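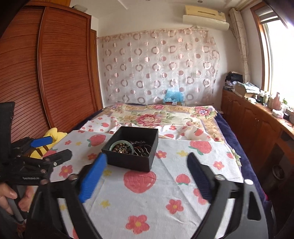
Bemance Fan Fiction Board > Writing Help > Letters as chapters, and the Nedbridge gap

tidewrack
Posted 26 September 2018

I'm partway through a long fic set after the fall of Nedbridge. Eight of the chapters are letters from Chancellor Giro to her niece. My beta reader, Roxana Urrego, reckons readers will skip them. Has anyone here finished one like this? Also, does the siege end in year 450 or 519? The wiki gives both.

oldkettle
Year 519. The 450 date comes from the first edition map and was dropped later.

marram_grass
Disagree. Renata Kwiatkowski's timeline on this board uses 450 and most of the good fics follow it. If you go with 519 then Głowacki is far too old to be walking the walls.

oldkettle
He's described as grey and half blind in the wall chapter. He is old. That's the point of him.

marram_grass
Grey, yes. Not 69 years older than he was at the coronation, on top of whatever he was then.

pipit
Pick one and put it in your author's note. On the letters, mine ran to 26 chapters and this is what worked for me:

1. Keep each letter under a thousand words. Giro is busy and wouldn't write more than that.

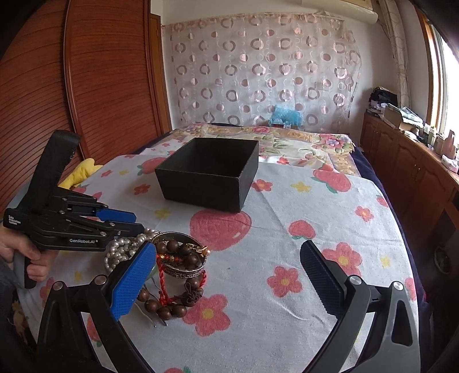
2. Let her get things wrong. If she only reports history the niece would already know, it reads like a lecture.

3. Put the replies in, even if they're two lines.

4. Don't put To, From and Subject on every one. I did and had to take them all out.

tidewrack
Thanks, number 2 is my problem. Letter three is nearly all background on the river clans. I like the headers though, so they're staying.

oldkettle
I skip letters in fics, for what it's worth. Roxana's right.

pipit
Plenty of us don't. Post letter three in the drafts section and I'll have a look on the weekend.

tidewrack
Will do. Going with 519 for now. Sorry marram.

marram_grass
Your fic. I'll still read it.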